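Cups, plates and other small things
A gallery from the shared kitchen at Lirkinow

Welcome to our page. We are a house of several small offices, and we have one kitchen together on the second floor. In the winter I began to tidy it, shelf by shelf, and my colleague Dumisani Shezi told me that I should put the results where everyone can read them. So I do it now, with a few words for each group of things.

The cups
Most of our cups are plastic, in plain colours. They came from the old office in Brirness Street, where we used them for summer parties. I like that they are light and that you can give one to a child without fear. Please do not put very hot tea in them – for tea we have the mugs on the upper shelf.

Colours and sizes
Pink, lime green and pale blue are the ones people ask me for most often. The blue cup is larger than the other two, so it is a good choice for water if you sit long at your desk. They all become narrower towards the bottom, and for this reason they go well one into another when the shelf is full.

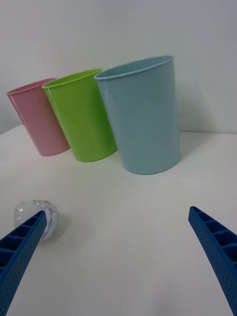

When you have finished with a cup, wash it by hand with the soft side of the sponge. The rough side makes small scratches and after some months the plastic loses its shine. Leave it upside down on the rack by the window, and in the evening whoever closes the kitchen puts everything back in the left cupboard.

The plates
I have less to say about the plates. They are from Stumano, bought in May two years ago, and they are heavier than they look. Four have a small chip and I moved them under the flower pots.

Wrapping and paper
Paper goes in the box beside the door, plastic film in the bag on the hook. If the two are together, please separate them first. It takes a moment and Hiwot Woldegiorgis, who empties both on Fridays, will be grateful to you.

If you miss a cup or a plate of your own, write to me or come to room 33. I keep the lost things in a basket there until the end of each month.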